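Flukbridge workshop notebook, kitchen corner
July, just after 3 in the afternoon

Started writing this at the counter with the big brown tray in front of me, and I've kept going all the way through a pot of tea, so it's longer than it ought to be.

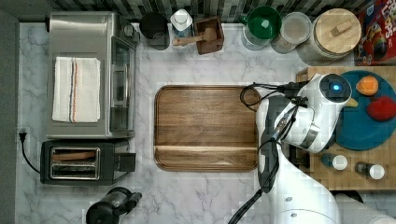
What we're trying to sort out

The breakfast tray job for Ciko. They want a layout for a small kitchen where one person can get a simple breakfast together on a tray and carry it off to another room without six trips back for the thing they forgot. Thilini has been on at me to stop drawing plans and just stand at a counter and do it, and she's right, I learned more in one afternoon than in a fortnight of sketching! So the marble is our stand-in for the real worktop, and the play food on the teal plate is our stand-in for breakfast (real strawberries don't last a day of being shuffled about, and I eat them).

The tray

I love this tray. It has a proper raised rim, rounded corners and a lovely deep grain, and it takes up an enormous amount of the counter. That's the whole problem, really. Put it in the middle, where it wants to be, and everything else has to live round the outside like guests at a wedding. Maxence thinks we should go down a size. I'm not convinced yet. The smaller Jernik one we tried in the spring took a plate and a mug and then you were balancing the jam on the toast.

Worktop depth on the Ciko drawing is 600 mm, the ordinary sort, and I want to mark the tray out on it in masking tape before anyone falls in love with any particular arrangement. Me included.

Left-hand side: the hot things

Toaster oven at the back, two-slot toaster in front of it, one slice in. I quite like having the oven door face the tray, because anything coming out of it only has to travel sideways. What I don't like is that an open door wants the same bit of counter as the tray does. Try the oven turned to face the front next time and see whether you end up twisting your wrist to get a plate out.

The tea towel with the red and blue stripes has ended up folded on top of the toaster oven. I keep telling everybody else off about this in other people's kitchens, so it needs a rail or a hook before the oven gets switched on. Put a hook on the list.

The toaster flex goes off to the left edge, well away from the tray. Good, leave it. The lever is on the right, so your hand is already heading towards the tray when the toast pops up. I didn't plan that but I'm taking credit for it.

Along the back

The row by the dark tiles is where I've gone back and forth the most. Black canister, the clear bottle, the little square wooden box, then the jars. My feeling is that everything you need every morning should be in reach without leaning over the tray, and as things stand you lean for nearly all of it. My sleeve went across the tray over and over.

The big glass canister with the wooden lid is a keeper. You can grab that little handle half asleep. The jar with the green lid is handy too, if only for being easy to tell from its neighbour. I'd like to label the rest, though Thilini says labels are for people who don't cook and we had a short and quite enjoyable argument about it.

The cereal is away in the far right corner. Fine for me, but Maxence (left-handed) says he'd want it where the toaster is. Worth doing the whole thing again mirrored. Must remember to ask Ciko who will be using the kitchen, it's daft that we haven't.

Right-hand side: the board

Butcher-block board with the plate on it. This is the bit that works best, I think. You make up the plate on the board, then slide across and lower it over the rim on to the tray. The only snag is that with the plate sitting there you've hardly any board left for cutting, and the 2 small bottles with the white caps are using up the near end. Shift them to the back row and the board's yours again.

The teal plate shows up beautifully against the pale wood, by the way. I'd like to keep that for the client visit.

Timing

Not done properly yet. I want 12 runs each from Thilini, Maxence and me, starting with a bare tray every time and finishing with plate, drink, cereal and a napkin on it. Count the trips and the leans, never mind the seconds. The Katona sheet has columns for both, and if somebody has the last blank copy please put it back in the drawer.

To do

Tape the tray outline on the 600 board
Hook for the towel
Bottles off the board
Oven facing front, then try again
Whole layout mirrored for Maxence
Ring Ciko about left-handers, and about how far the tray has to be carried
Find a bowl! We have been planning cereal all this time with no bowl in the kit

Thilini read this over my shoulder and wants it noted that she'd put the toast on last. Noted. Kettle's on again.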